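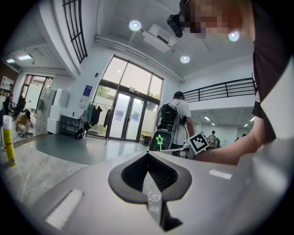
Page last changed: 2018-11-04

Winter settings for the Trinley hall

The hall goes over to its winter settings this week. The changes affect the entrance, the storage along the wall beside it, the ceiling unit and the lights. Bookings are not affected.

Entrance. The glass doors lose more heat than any other part of the room, and the tall window above them has no blind and will not be given one. The closer on the doors has been adjusted so that they shut fully under their own weight. Please do not wedge them. If a delivery needs the doors held, one person holds them and the inner heating is turned down at the wall switch until it is finished. The brush strip along the bottom was replaced in June and should not be trimmed. The clear opening with one leaf in use is 91 cm, so wide items need both leaves, and the bolt on the second leaf must be put back afterwards.

Clothes rack. The rack stays to the left of the doors. It is for coats and overshirts in use that day. Garments left over from earlier sessions will be moved to Pumphrey Road at the end of each month and kept there for two months. Bags may go on the floor under the rack provided they do not project past its feet. The way in has to stay clear for its full width.

Shelf unit. The black metal shelves against the same wall are fixed at the top only. Heavy boxes go on the bottom shelf. The load figure supplied by Helton is 78 kg per shelf, evenly spread, and a single box placed at the front edge does not count as evenly spread. Liquids are not to be stored above waist height.

Ceiling unit. The air-conditioning unit in the high part of the room will be run in fan mode only, on low, to bring warm air down from the ceiling. The control has been locked to this setting. Complaints of a draught should give the time and the place where the person was sitting or standing, as the flow is very uneven across the floor and a report without a position cannot be acted on.

Lighting. Readings were taken after dark with all fittings on. Under the mezzanine, where the ceiling is lower and the light comes from fluorescent panels, the reading at table height was 352 lux. That is adequate for sorting and writing but poor for small print. The high part of the room has its own circuit for the round ceiling lights and should be switched separately.

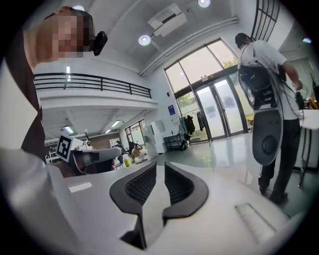 Aqeel Swati wrote in to say that the two light circuits ought to be labelled at the switch, that he has twice turned off the wrong one with people working at the tables, and that he would also like the fan tried on medium for one week before the setting is treated as final. The labels have been ordered from Dorora. The fan will stay on low until the first set of draught reports has been read.

Mezzanine. Nothing is to be hung on the railing, including coats, cables and banners. The bars are horizontal and light items slide along them and fall.

Reports on any of these points go to Naheed Mohmand, in writing, by the usual form.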